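Home Features Outdoors House & Yard Subscribe Search

Shade on Short Notice: Living With the Folding Canopy

The canopy comes out of its bag looking like a bundle of broken umbrellas. It is all poles and joints, packed tight, with a sheet of fabric stuffed in beside it. Most people who own one remember the first time they tried to open it, and most of them remember it poorly.

I have owned three in the last decade. The first went over a fence in a gust. The second developed a leg that would not lock. The third is a Gamavari, bought secondhand, and it is the reason for this article. I wanted to know why some of these things last and others go to the curb after one summer, so I spent most of July putting them up and taking them down.

The basic idea has not changed much in years. A frame of light tubing folds in on itself. The legs slide up to full height and lock. A fabric top goes over the whole thing and gets pulled tight at the corners. On a good one the work takes a few minutes with two people. On a bad one it takes until lunch.

What you are paying for

Prices at the shops near me started at $40 for a small frame with a thin top and went up to $986 for a market-grade model from Samonska, with heavy legs and a cover you could probably sail with. The one most people seem to end up with sits well below the middle. Prusness sells a white one for $187 that I saw in four backyards on my own street.

The difference is mainly in the joints. Tubing is tubing, up to a point. A thicker pole will bend less, and you notice that when the wind picks up, but the poles were not what failed on any of the canopies I looked at. Brackets failed. Clamps failed. The little pins and buttons that hold a leg at its height got full of sand and stopped moving.

A woman who rents out party equipment in the next town told me she throws away more frames for bad corner brackets than for everything else combined. She keeps a bin of spare ones and charges her customers if a bracket comes back cracked. She also told me to stop carrying mine by one leg, which I had been doing for years.
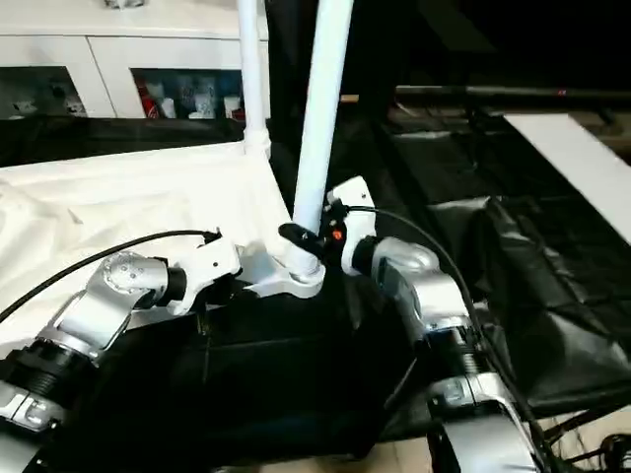
Where the work gets done: a black clamp with a small orange button, just above the bracket on the thick white pole.

It pays to look at the low joints before you buy. Work the clamp several times, open and closed. It should take a firm push and no more. If you have to lean on it in the store, you will be fighting it in a parking lot at six in the morning. If it moves with one finger, walk away.

Look at the brackets too. Grab the upright and try to twist it. A little give is normal. A click is a bad sign. On the cheapest frame I tried, the upright turned a quarter of the way around in its socket before anything stopped it, and the canopy swayed all afternoon.

The fabric

Covers get more attention than they deserve. Shoppers feel the cloth, hold it up to the light, and ask about rain. Those are fair questions, but a cover can be replaced and a frame usually can't, at least not at a price that makes sense.

White is the most common color and the hardest to keep looking decent. It shows mildew, grass, barbecue smoke and the marks of every wet leaf that lands on it. It is also the coolest to sit under. I set up a white top and a dark green one side by side on a clear day, and by early afternoon everyone had moved their chairs to the white side without being asked.

Wrinkles bother people more than they should. A top that has been folded in a bag all winter will come out creased, and it will look bad for the first hour or two. Leave it alone. Sun and a bit of tension take care of most of it. Do not iron a coated fabric. I tried a cool iron on a corner of my old one and it left a shiny patch that never went away.

What does matter is slack. If the cover dips between the supports, water will find the dip. A pool of rain on a canopy weighs far more than it looks like it should, and it will pull the frame inward until something gives. Push the water out from underneath with a broom, starting at the edge, and stand somewhere other than directly under it. Then tighten the corners.

Putting it up

Every maker prints a set of steps, and they are mostly the same. The printed sheet that came with the Gamavari had 6 drawings and no words at all. This is the order I settled on after a month of practice.

Open the frame partway on flat ground, with the legs still short. Lay the cover over it while you can reach the top without a ladder. Fasten the corners loosely. Walk the frame the rest of the way open, with one person on each side. Lock the joints, then raise the legs one notch at a time, going around in a circle. Pull the cover tight last.

People get into trouble by raising one side all the way first. The frame racks, the joints bind, and somebody starts pushing on a pole with their foot. If a joint will not close, lower everything and start over. It takes less time than it sounds.

Keep your fingers out of the folding sections. I have a blood blister to show for the one morning I forgot.

Anchoring is its own subject. Stakes work in grass. On pavement you need weights, one on every leg, tied high and resting on the ground. A cooler full of ice is a fair substitute until somebody wants a drink and moves it. If the forecast calls for real wind, leave the canopy in its bag.

Putting it away

Takedown is where most of the damage happens. It is the end of the day, everyone is tired, and the car is already half loaded. Covers get left on and pinched in the joints. Clamps get forced. The bag, which was a close fit to begin with, seems to have shrunk.

Take the cover off first. Shake it, wipe it with a damp cloth if it needs it, and let it dry completely, even if that means hanging it over a shower rod overnight. Loosen every clamp before you try to fold anything. Run a dry rag down each pole as you lower it, especially if you have been at the beach.

Once a season I go over the joints with an old toothbrush and a dry silicone spray. Oil is a mistake. It holds grit, and after a few outings you have something close to sandpaper inside the clamp. I learned this from the man at Tautahi, a repair shop that mostly does tents and strollers, who charged me more to clean out my second canopy than I had expected and then told me the leg was bent anyway.

Store the frame standing up if you have the room. Mine lives behind the water heater with the weights stacked next to it. The cover goes on a shelf, folded in a different place each time so the same crease does not wear through.

The Gamavari has been up 14 times now, and one foot cap is missing. A replacement is in the mail.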